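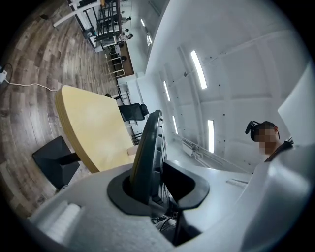

Plywood and the Problem of Flatness

2024-04-29

A plywood panel is stable in length and width and much less so in thickness. Each veneer is laid with its grain at right angles to the one beneath, so the sheet resists seasonal movement along both faces. Warp enters when the two faces take up moisture at different rates.

Dalilberg, a panel mill, stores veneer at 65 percent relative humidity before pressing. In April it released measurements on 3323 panels. Of these, 291 bowed more than 2 millimeters along the diagonal after a month in open racks. Most had been finished on one face only.

Bajpai, which cuts tops for cafes and libraries, now coats both faces on the same shift and seals the edge last. Exposed edges absorb water quickly through the end grain of alternate plies. A rounded profile holds a film of varnish better than a square corner, where the coating thins and cracks first.

Loltel still ships its tops with raw undersides. Its installation sheet calls for slotted screw holes at the base plate.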